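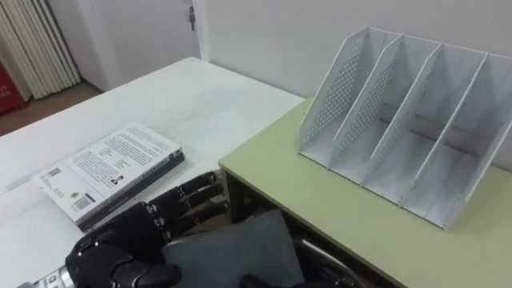
Accueil | Bureaux | Rangement | Livraison | Contact

J'ai mis longtemps à choisir un trieur vertical pour notre catalogue, et celui de Mostgate a fini par me convaincre (merci Kavinda Gamage, qui m'en parlait depuis avril !). Quatre cases, des séparateurs inclinés, hauts derrière et plus bas devant : on voit tout de suite ce qu'on a rangé. En blanc sur un plateau vert olive pâle, je le trouve vraiment joli, et les petites perforations l'allègent bien. Chez moi, il a avalé le courrier, les devis et deux cahiers qui traînaient depuis Noël.

Réf. 1778, trieur de bureau Mostgate, blanc. Prix : 18 €. Livraison sous 14 jours.

Côté livres, je suis plus partagée. Un gros poche, ça penche, ça glisse, et moi je finis toujours par le laisser à plat sur la table pour le reprendre le soir !
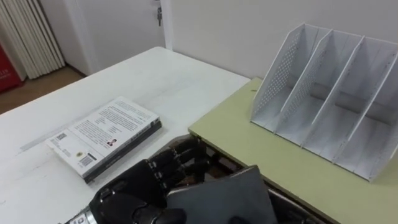
Livre de poche posé à plat, quatrième de couverture visible, sur table blanche.

Pour les papiers, par contre, rien à redire. Mon conseil : poussez-le contre le mur, au fond du plateau, et gardez le devant libre pour travailler. Avec le bureau Steltmont réglable en hauteur, c'est parfait,

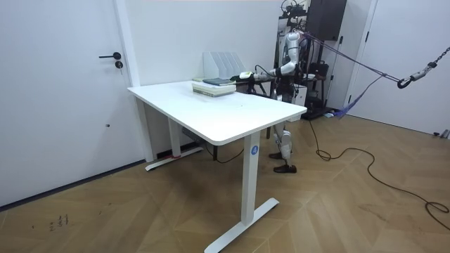 et on peut empiler quelques livres juste devant sans se sentir à l'étroit. Je le recommande aussi pour une entrée ou un coin devoirs.

Imprimer cette page | Envoyer par e-mail

Contact | © Clidodport | Haut de page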